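Kaisu Räsänen begins her shift at eight, when the sun has not yet reached the folding table. By eleven it lies across half of it, and she leaves the blinds open.

"People at home do not close the curtains before they fold their clothes," she says. "The model must learn with strong light also."

She works at Zovum, where four people collect demonstrations for a folding model. Each demonstration is one attempt by a human operator, recorded from the camera at the wrist of the arm. In February the team recorded 3388 of them. Of these, 493 were rejected at review, most often for the same reason: the operator had waited too long before closing the fingers. 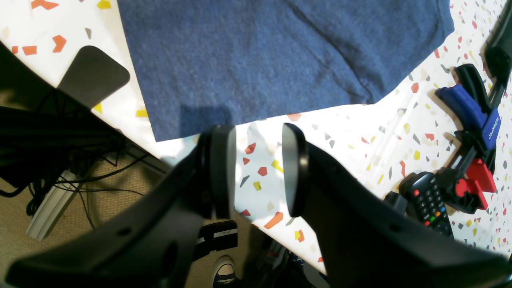
A blue T-shirt on the folding table, from the wrist camera. Photo: Zovum

I asked Räsänen what makes a good example. She thought for a moment.

"It should have a decision in it. If I go to the hem, I go to the hem. When I hesitate, the model learns to hesitate – and it learns this very well."

Her colleague Olumide Amadi came to the team from a tailoring workshop in Evby. He is responsible for how each garment lies before the recording starts. At first he arranged every one by hand, and he now considers this a mistake.

"I was making beautiful wrinkles," he says. "All my wrinkles were similar. Now I drop the cloth from the height of my shoulder and I accept what comes."

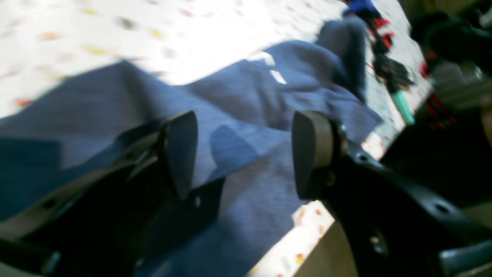 A crumpled start costs more time. Amadi says that an operator can finish 200 flat starts in one day, but only 73 when the cloth has been dropped. He would still choose the second kind. The flat ones, in his opinion, teach the arm only the last part of the job.

They do not agree about mistakes. Räsänen wants to keep the attempts where the operator loses a corner and takes it again. Amadi would keep a few of them, with a separate label. The question is open, and both versions of the set are now in training.

Before I left, I asked Räsänen if she folds differently at home.

"Slower," she says. "My husband has noticed it."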